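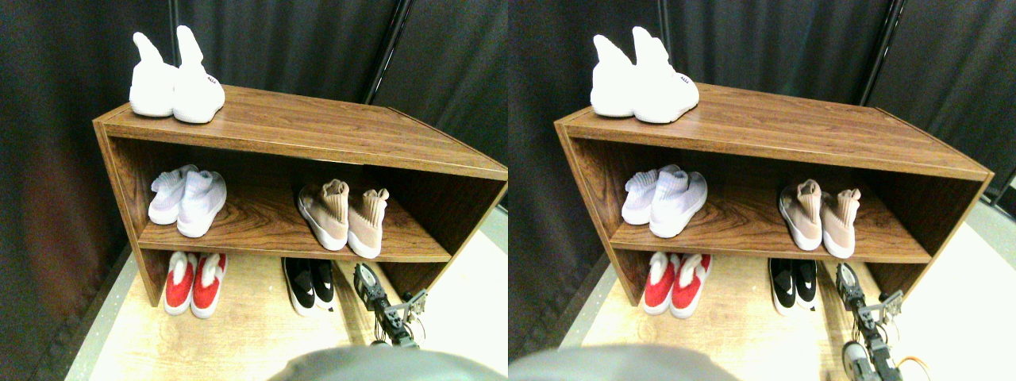
Drultham House: Questions From New Tenants

When can I pick up my keys?
Keys are handed out at the front office from 9 a.m. on the first day of your lease. Bring a photo ID and your signed lease. If you arrive after 5 p.m., call ahead and we will leave them in the lockbox by the Bolau Street door.

How much is the deposit?
The deposit is $800 for a studio and one month's rent for anything larger. It is returned within 38 days of move-out, less any repairs.

Can I leave shoes or furniture in the hallway?
No. The fire code requires clear hallways, and that covers mats, strollers and bikes as well. Most tenants keep a low rack inside the door. 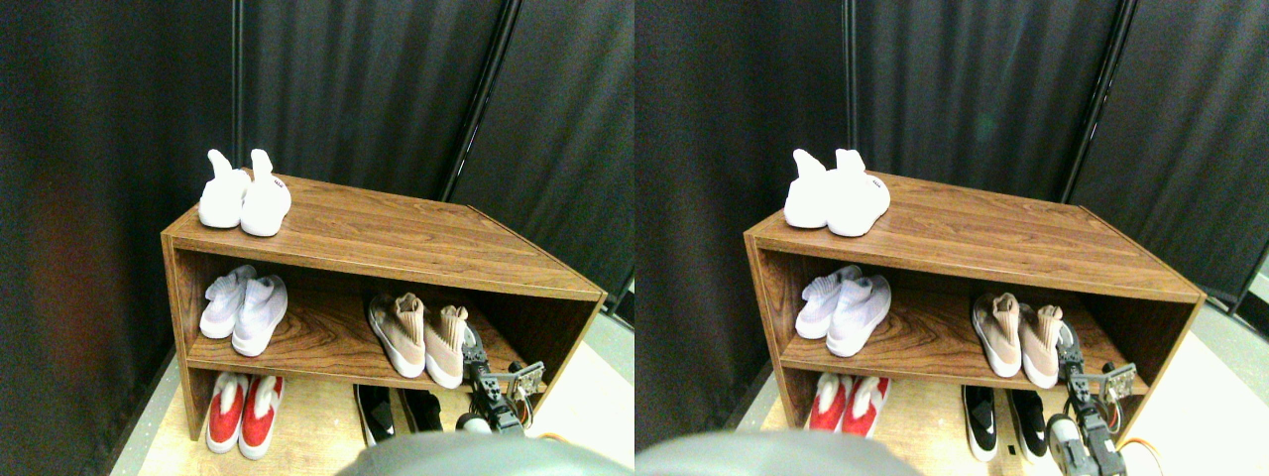 A wooden rack with room for shoes on top and on the levels below.

Are pets allowed?
Cats are fine. Dogs need written approval, and there is a one-time pet fee of $300. We don't allow dogs in studios.

Who do I call about repairs?
Send repair requests through the Mirnex tenant page. For leaks, no heat or a lost key, call the office line at any hour. Rok Leka handles maintenance and will knock before using a master key.
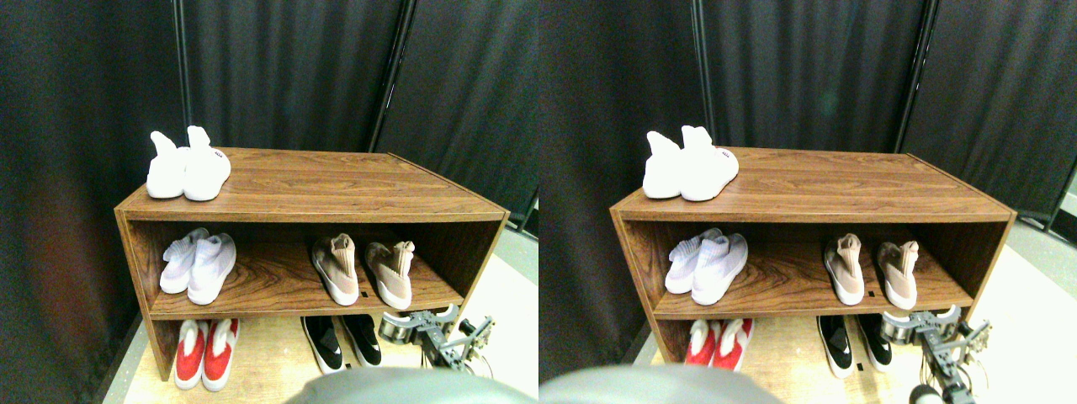

Can I paint or put up shelves?
You can paint with approval, but the walls have to go back to off-white before you leave. Small nail holes are OK. Anything that needs anchors should be cleared with Rok first, as some of the kitchen walls have pipes close to the surface. Tall bookcases must be strapped to the wall.
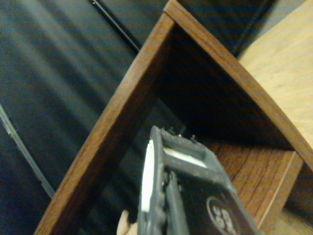
Straps are available at the office at no charge. Please don't fix anything to the bathroom tile.

Where do I do laundry?
The machines are in the basement and run from 7 a.m. to 10 p.m. They take cards only. The Papadopoulos dry cleaner next door also does wash and fold.

Is there parking?
Each apartment gets one space. Guests can use the 2 spaces by the rear gate overnight with a pass from the office. The lot is repaved in March, and cars will need to be moved for that week.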